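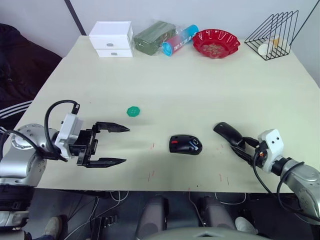 4. What the bench cost, and when we found out

Roswitha Sauerland, Shahram Tehrani and Úna Breathnach
1 Feb 2024

4.1 The plan as submitted

The equipment plan for the Finduvcombe bench had three lines in it: arms, computer, sundries. The first two were priced from written quotes. The third was priced by Tehrani in a corridor. Since the purpose of this paper is to help other small groups plan a two-arm tabletop set-up, we report what became of each line, with most of our attention on the third, where most of the surprises lived.

The arms were quoted by Movov through their reseller, Monport. The quote was clear, arrived promptly and covered two arms. It did not cover grippers, which had a quote of their own, or the mounting parts that join one to the other, which had no quote at all and had to be asked for by name. We did not know the name. Two emails were spent describing a bracket to a person who sold brackets.

We had assumed that two arms would cost twice as much as one. For the hardware this was fair. For everything else it was optimistic. Two arms need to be kept from hitting each other, which takes planning software, and they need to be put in the same place relative to each other after every move, which takes an afternoon. Neither appears on a price list. Our advice is to cost the second arm separately and to write down what it is for. In our case the answer was passing and holding tasks, where one hand has to meet the other, and those tasks could not have been run on a single arm at any price. Had our work been plain picking up and putting down, we would now be recommending one arm and a better chair.

4.2 Sundries

Under university rules, any single purchase below £1000 can be made on a departmental card without a tender. This is a kindly rule with an unkind effect: small purchases are easy to make and hard to find again. We traced ours by going through the card statements line by line. Spending on cables, spare fingers, clips and fixings came to £783. The original plan had allowed for a packet of cable ties.

Cables deserve a paragraph. An arm that bends at several joints needs slack in whatever runs along it, and slack has opinions. Too little and it pulls at the wrist; too much and it hangs in a loop that wanders into the working area. We bought short cables, then long cables, then the length we should have asked for. The cables that reach the floor are a separate matter and still go where they please. Anyone planning a bench should budget for proper trunking at the start, as we will be doing at the finish.

Grippers come next. The two sides of our bench do not carry matching fingers: the left has a long, pointed pair, and the right has a shorter set under a white cover. A matched pair would have halved the number of spare parts we keep. Against that, the long fingers reach past clutter that the short ones bump into, and we have grown used to having both. The cover on the right carries two dark dots which visitors take for eyes. We report no effect on performance, though it does get more greetings than the left.

The table cost £305. It was the only item delivered on time, complete and as described, and we would like this to be noted somewhere in the literature.
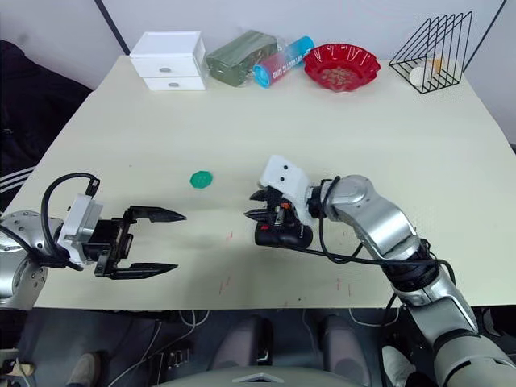
Test objects were the cheapest part of the whole exercise and took up the most meeting time. Breathnach argued for a bought standard set, on the grounds that other groups could then repeat our trials. Tehrani argued for things already in the building. Tehrani won on price. Figure 2 gives the bench as used, with the white storage drawers, the red bowl and the wire rack kept along the back edge between tasks. Each was picked for a reason: drawers have knobs to be pulled, a bowl has a rim to be reached over, and a rack made of thin rods is an excellent way to find out what your depth camera cannot see. Two black computer mice were added from a box of old office stock. They are smooth, rounded and dark, and they are the right size to be passed from hand to hand, so they tested more of the system than several items we had paid for.

We do now think Breathnach was right about the standard set. We would buy it in the first month and keep the mice.

4.3 Time as a budget line

The plan ran for 11 months. It treated people's time as free, in the sense that it was already being paid for by somebody. Yasaman Nikzad kept a diary of bench hours, at first for her own interest and later as evidence. It shows that setting up, moving things back and finding the right screwdriver took more of her week than running trials did, until she wrote a one-page reset sheet and taped it to the wall by her desk. The sheet was the best value of anything in the project and passed through no approval process.

Some of this can be planned for. We used the costing sheet in Babaei, which has a column for staff time against each piece of equipment. We left the column blank in the first draft because it made the total look alarming. Vimala Murthy, reading that draft for the department, asked what the column was for. We have since filled it in, and the total is alarming.

4.4 What we would order next time

Order the brackets with the arms, and ask the reseller for every part between the arm's last joint and the fingertip as a single list. Hold back money for cables until the arms are mounted and their reach is known, then buy the right length once. Keep one spare set of fingers for each side from the first day. Put staff time in the total, even if it has to be read sitting down. The second round of purchases is due to be placed in February, and Tehrani has been asked to price it at a desk.

Shared 11 times | 0 comments
Contact the authors | © Finduvcombe Bench Project | Back to top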